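About Trondora

Who we are

Trondora is a small robotics company in Bomum. We build and program two-arm stations that handle cardboard boxes: holding them, turning them, taping them, and passing them on. Most of our customers are small warehouses and repair shops that ship a modest number of parcels a day and don't have room for a conveyor line.

The company was started by Grigoris Triantafyllou, first as a one-person repair business for used robot arms. The repairs still make up part of what we do. The stations came later, after a customer asked if two of the arms he had sent in could be made to work on the same box.

People who visit this page usually want to know one of two things. The first is what we make, and the rest of the site covers that. The second is what happened with the March fault, and whether it has been fixed. We get asked about it often enough that we decided to put it here, where customers look first.

How the work is done

A station has an arm on each side of a work surface, with a gripper at the end of each arm. The box goes in the middle. Each gripper has a pair of pointed fingers, and on most jobs the fingers come in from opposite sides until they face each other over the lid. The software has to keep them apart. On a wide box that is easy. On a shallow box with both arms working near the seam, the gap can be small, and a small error in either arm uses it up.
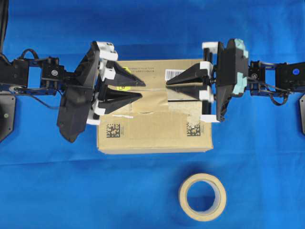 Photo: Trondora workshop, Bomum

We use ordinary shipping cartons for testing, including used ones with old tape and labels on them. Returned parcels look like that, and a clean new box gives results that are too good. Tape that has lifted at the edge can catch a finger. A label can fool the box-finding software about where the edge of a flap is. We would sooner find these things in our own shop.

What went wrong

On Sun 2 March one of our stations was running a long unattended test. The job was to close in on a carton from both sides, squeeze it lightly at the ends, let go, back off, and start again. The test was set for 700 cycles. At cycle 179 the left arm reported its wrist in a position where it was not. The reading was off by 15 millimeters and stayed off.

The controller believed the reading. It corrected for an error that did not exist and drove the left fingers across the middle of the box and into the right ones. The right arm was holding its position at the time, so it pushed back. Both wrist servos went to full effort and stayed there. The collision check should have stopped them, but the check used the same bad reading as the controller, and by that reading the fingers were clear of each other.

The station ran in that condition until the servo in the left wrist overheated and shut itself down. By then one finger had cracked at its mount, a cable had been pinched, and the box had been pushed in at the lid. There was no fire and no one was hurt. No one was in the building, either, and we consider that the most serious part of the matter. Our own written rules said that long tests could run on a weekend as long as the emergency stop had been checked on Friday. An emergency stop is of no use in an empty building.

The cause

It took us longer than we would have liked to find the cause. The first suspect was the gripper, because that was the broken part. We replaced the finger, repeated the job, and had no trouble. Then we suspected the software and went back through every change made since the winter. There was a mistake in there, in how the arm slows down near the end of a move, and we corrected it. It had nothing to do with the fault.

The real cause was a cable. The signal cable to the left wrist loops over the joint so that it can move with the arm. On this station the loop had been tied a little too short. Each time the arm reached its farthest point, the cable pulled on its plug. After enough pulls the contact became poor, the servo lost its position for a moment, and when it came back it restarted from the wrong value. It sent no error message. 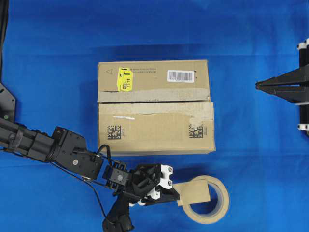 Once we knew what to look for, we could make it happen again. We tied a cable short on purpose, ran the arm out and back under supervision, and had the same false reading before the day was over. With the loop at its proper length we could not bring it on.

Customers with arms that came through our repair bench should know that the length of that loop used to be left to the judgment of the person doing the work. It was not written down anywhere. We have since checked every arm in the shop and written to each customer with a station in the field. A few loops were found to be tighter than they should be, and those were redone at our cost.

What we changed

The cable now has a fixed length and two fixed tie points on each arm. The measurement is on the build sheet, and a second person signs for it after moving the arm through its whole range by hand with the power off.

The collision check no longer relies on the wrist reading alone. It compares the position each arm reports with the effort the servo is using. If an arm says it is moving freely while the servo is working hard, the station stops and both arms relax. They do not try to return to a home position, as they did before, because moving home with the fingers locked together would do more damage.

Squeezing force has a ceiling of its own. When both grippers press on the ends of a carton, they are meant to use only as much force as it takes to keep it from sliding. The old settings allowed a good deal more. The new ceiling is 80 percent of the old working value, and it can't be raised from the operator screen.

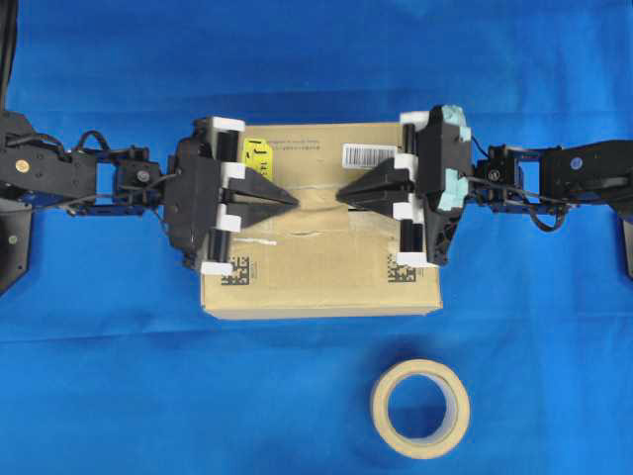

Lowering the force did have a cost. Heavier cartons slip more often, and a station that used to lift a full box now has to slide it along the surface. Two customers have told us they would like the old value back. We have offered to go through their box sizes and find another way to hold them, with wider contact or a different approach angle, but the ceiling stays where it is.

Finally, no station in our building runs without a person in the room. It sounds like a small rule. In practice it has stretched our long tests over several working days, and it means that a new gripper takes longer to release than it once did. We accept that.

What we have not solved

The change to the collision check catches a hard contact. It is less good at a light one. If a fingertip drags on a piece of loose tape, the extra effort is small, and the software can't always tell it from normal friction in the joint. A fingertip that drags may lift the tape, move the box a little, or do nothing. We don't have a setting that catches every one of these without also stopping the station several times a day for no cause.

We are testing an outside position check that doesn't depend on the arm's own wiring. A camera at a fixed point watches the fingers and the box, and the result is compared with what the arms report. It works when the arms move slowly. When they move fast the fingers blur, and the comparison gets worse. It is not part of any station we sell today.

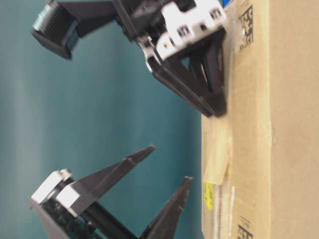

Slow the arms down and leave them slow, one customer wrote to us in May, adding that a packing bench gains very little from the last bit of speed and that every fault at that site had come in a fast move. We agree in part. Stations shipped since then start up in the slow setting, and the faster one has to be turned on by the site supervisor. We have kept it available because some of our customers need it at the end of the day, when the carrier is waiting.

Working with us

We build each station in Bomum and set it up on site ourselves. Controllers come from Liapis, and the rest of the assembly, including the white printed brackets on the grippers, is done by us. Our second workshop, in Drarkwood, handles repairs and spare fingers only. Please send arms there and leave the cables on, even if they look damaged. We want to see how they were tied.

If you have a station and see any of the following, press the stop and call us before you restart it:

An arm that jumps slightly when it starts to move
Fingers that touch, or that rest at a different height than they did the day before
A wrist servo too warm to keep your hand on
A cable that goes straight at full reach, with no slack left in it

Do not retie the cable yourself. A loop that is too long can catch under the arm, and we have had one of those as well.

The full fault report, with the test log and the wiring drawing, is available to customers on request. It was written by Grigoris Triantafyllou and includes the two wrong explanations along with the right one. Repair requests go to the Drarkwood workshop. Everything else comes to the office in Bomum, and the phone is answered by whoever is nearest to it.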